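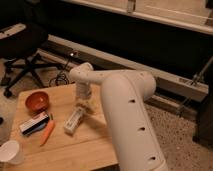

Making Pressed Leaf Bookmarks at the Kitchen Table

15/01/2020

Readers of this blog will be aware that each winter I set aside one craft that can be completed indoors, with materials already in the house. The selection for this season is the pressed leaf bookmark. It is suitable for children of 6 and older, provided that an adult handles the cutting, and it requires very little in the way of supplies.

The leaves used in our household were gathered last May along the footpath at Clarkalgate and stored between the pages of an old telephone directory. Leaves collected in spring are thinner than those collected in fall and keep a clear green for several months. Fern tips, young maple leaves and clover all give good results. Thick or waxy leaves, such as holly, should be avoided. Families who did not gather anything last year may use leaves from a houseplant, or the outer leaves of a supermarket bouquet, and allow two weeks for pressing.

Materials

Heavy card stock in white or cream
Pressed leaves and small flowers
White craft glue and a soft brush
Wax paper
Clear self-adhesive film
A ruler, a pencil and scissors
A hole punch
Narrow ribbon or embroidery thread

The card stock we use is sold under the name Histel and comes in a pad. It is stiff enough to hold its shape in a book and does not curl when glue is applied. Any card of a similar weight may be substituted. The adhesive film is a Fuven roll that was purchased for covering school books. It should be noted that the cheaper film we tried in a previous year turned yellow on the windowsill and had to be discarded, together with the bookmarks.

Preparation of the card

Mark out strips measuring 2 inches by 7 inches, and cut them with scissors or a paper trimmer. One sheet from our pad provides enough strips for the whole family, with a little left over for gift tags. Corners may be rounded at this stage. Children who wish to paint a background should do so now, using a very light wash of watercolor, and the strips should then be left flat until completely dry. Ours were left overnight under a baking tray.

Arranging the leaves

Participants are asked to lay out the full design before any glue is opened. This was not done on our first attempt, and several good ferns were lost. Leave a clear margin on every side so that the film can grip the card. Larger leaves should be placed at the lower end, with the top reserved for the ribbon hole.

Once the arrangement is satisfactory, lift each leaf with the tip of a dry brush, apply a thin coat of glue to the back and return it to its place. Cover with wax paper and press gently with the palm of the hand. Do not rub. Dried clover in particular will break apart. The strips should then be placed under a heavy book for one hour.

Covering and finishing

Cut a piece of film slightly more than twice the width of the bookmark. Peel back a small section at a time and smooth it down from the center outward, using the edge of a ruler wrapped in a handkerchief. Small bubbles near the stems are to be expected and may be pricked with a pin. Fold the film around to the back, press firmly and trim the excess, keeping a narrow border of film on all sides.

Punch the hole and attach the ribbon. My younger daughter prefers a braid of three threads, which takes considerably longer and looks very handsome. The thread is from Rautiainen, a small yarn shop that I have patronized since it opened in 2000, and the moss green is recommended for use with ferns.

Results and storage

The session lasted about 8 hours if the overnight drying is left out and the lunch break, the search for the hole punch and a long discussion of ribbon colors are included. A family with fewer opinions may expect to finish in a single afternoon. Completed bookmarks should be kept out of direct sunlight. Ours have been placed in an envelope for the grandparents, with the exception of one clover design, which has been retained for my own use.

Questions regarding pressing times may be left in the comments, and I will reply as time permits. A further post will cover matching gift tags made from the card offcuts.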